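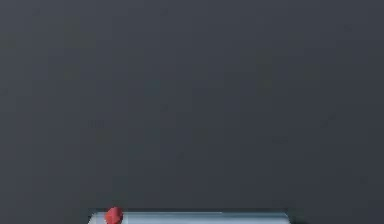 Gray background with the top of a pale blue-gray shape along the bottom edge.

Ticket: Chapters out of order and missing italics after re-upload
Status: Resolved
Category: Serial fiction / Manuscript import
Product: Koivisto Desk, web importer
Opened: April 28, 2018

Original report

I write a fantasy serial called The Salt Wardens of Dorkeck and publish it through Findley. Book one has been up for more than a year without trouble. Last night I re-uploaded the full manuscript to fix typos, and the reader version is now wrong in three ways.

1. Chapters 10 and 11 appear between chapters 1 and 2.
2. All italics are gone from chapter 4 onward. The book uses italics for telepathic speech, so whole conversations no longer make sense.
3. The synopsis on the book page stops in the middle of a word.

The source file is a .docx exported from my word processor. It opens correctly on my machine, with the chapters in order and the italics in place. I tried the upload twice in one browser and once in another. Same result each time.

Reply 1 – Support

Thank you for the detail. Please confirm the following:

Whether you used "Replace manuscript" or "Add chapters".
Whether the chapter titles use a heading style or are plain text in bold.
The length of the synopsis in characters, including spaces.

Please do not delete the book page. Deleting it removes reader bookmarks and reviews, and these cannot be restored.

Reply 2 – Author

I used "Replace manuscript". Chapter titles are Heading 1. The synopsis is 700 characters. The first chapter title reads "1 The Gate at Prarnbridge" and the others follow the same pattern.

Italics were applied with a custom character style named Mindspeech from chapter 4 on. Before that I used the ordinary italic button, and those chapters came through fine.

Reply 3 – Support

That explains two of the three faults.

Chapter order: when a title begins with a numeral, the importer sorts on the title text. Sorted as text, 10 and 11 come before 2. "Replace manuscript" runs this sort by default. "Add chapters" does not, so the original upload was unaffected if it was done chapter by chapter.

Italics: the importer keeps direct formatting and drops custom character styles. The words are retained but the style is discarded. No warning is shown.

Synopsis: the field stores 590 characters. The form accepts more and cuts the remainder on save. The limit was higher on the old form, so older books may display a longer synopsis until the page is next edited.

Steps to try:

1. Save a copy of the manuscript under a new file name.
2. In the copy, select all text with the Mindspeech style and apply ordinary italic to it. Then clear the character style. If the italic disappears when the style is cleared, apply it again.
3. On the import screen, open Options and set Chapter order to "As in file".
4. Upload with "Replace manuscript" and check the preview before publishing.
5. Shorten the synopsis to 590 characters or fewer and save it separately.

Reply 4 – Author

Steps 1 to 4 done. Chapter order is correct in the preview. Italics are back in every chapter except 11.

Chapter 11 is the long one, 3,521 words, and almost half of it is telepathic speech. I checked the copy and the text is italic there. The preview shows it upright.

Reply 5 – Support

We ran your file through the importer with logging on. In chapter 11 the paragraphs themselves are set to a style that is italic by definition, named Mindspeech Block. The text looks italic in the word processor, but there is no direct italic on it. The importer treats it as body text.

Change those paragraphs to Normal, then apply italic to the text. Nothing else in the chapter needs to be touched.

Reply 6 – Author

Done, and the preview is correct from start to finish. Published. The synopsis now ends where it should – I cut the paragraph about the sister, who does not appear until book two anyway.

One remaining question. Readers who were partway through the book when the order was wrong report that their bookmarks point to the wrong chapter. Will that correct itself?

Reply 7 – Support

Bookmarks are stored by chapter position. Any bookmark made before the bad upload should point to the right chapter again now that the order is restored. Bookmarks made while the order was wrong will stay wrong until the reader sets a new one. A short author note on the book page is the usual way to handle this.

The missing warning for dropped character styles has been logged as a separate defect. Closing this ticket.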